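The Pause

Lutfa Ekanayake had a number she didn't like, and she had it in a spreadsheet with 2000 rows.

Each row was one attempt at straightening a pillow. The system was called Moon, after nothing in particular, and it had learned pillows from people steering its arms by hand. The trouble was in the column marked "still". Before it gripped anything, Moon stopped. In most rows it stopped for less than a second. In 17 rows it stopped for more than five, both fingers down near the cloth, and then it went ahead and did the job perfectly well.

"Throw them out," said Dinesh Mondal. "They're outliers. The success rate is the same."

"It's better," Lutfa said. "All 17 worked."

"Then it's a small sample of something good. Throw them out."

She didn't throw them out. She sorted them by date, then by which bed, then by who had done the teaching on the nearest training run. Sorting by teacher was the one that did something. Fourteen of the rows sat closest to runs made by Fenna Martens, who had left the lab in December and moved to Kustville, and who had taught beds for only a few weeks.

Lutfa pulled up Fenna's runs and watched them at normal speed with a sandwich in her other hand. Fenna was slow. She brought the arms in low, touched, and waited. Then she lifted. The other teachers came in and grabbed, missed, and grabbed again, and the missed grabs were all in the data too, smoothed over by the training until they hardly showed.

So the method for the next week was simple. Same beds, same sheets, same starting positions. One model trained on everything, one trained on everything but Fenna. Lutfa wrote the plan on a single page and taped it over her desk. Dinesh ran the first batch and she ran the second, and they didn't tell each other which model was loaded.

She stood by the wall with the clipboard and said "go" each time, and the arms went in.
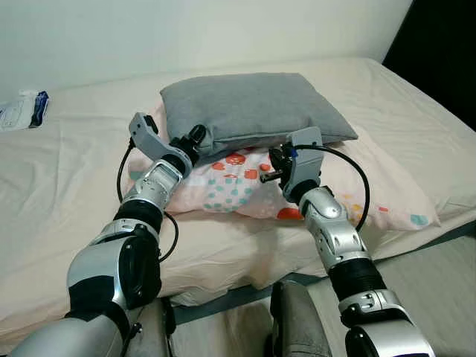 It's waiting for the cloth to push back, Fenna wrote, when Lutfa finally sent her a message to ask. I did that with every pillow. If you pinch right away you only get the cover, so I'd lean on it a little and see if it was going to slide. I didn't know I was doing it long enough to measure. Did I ruin your averages?

Lutfa read it twice and then read it out loud to Dinesh.

"Lean on it a little," he said. "How do I put that in a paper?"

"Contact before closure."

"That's worse."

The batches ended on October 15, 2018. The model without Fenna was faster and dropped more pillows. The model with her was slower on the hard ones and mostly held on. It was a plain result, and it fit in one table. Dinesh wanted to see it on towels before he believed it, and he said so in the margin of the draft, in capital letters.

Lutfa added Fenna's name to the authors, third, after his. Then she wrote back to Kustville to ask if Fenna had ever folded towels for a living, and how she went about picking one up.

The answer came that night - four paragraphs, and a drawing of a thumb.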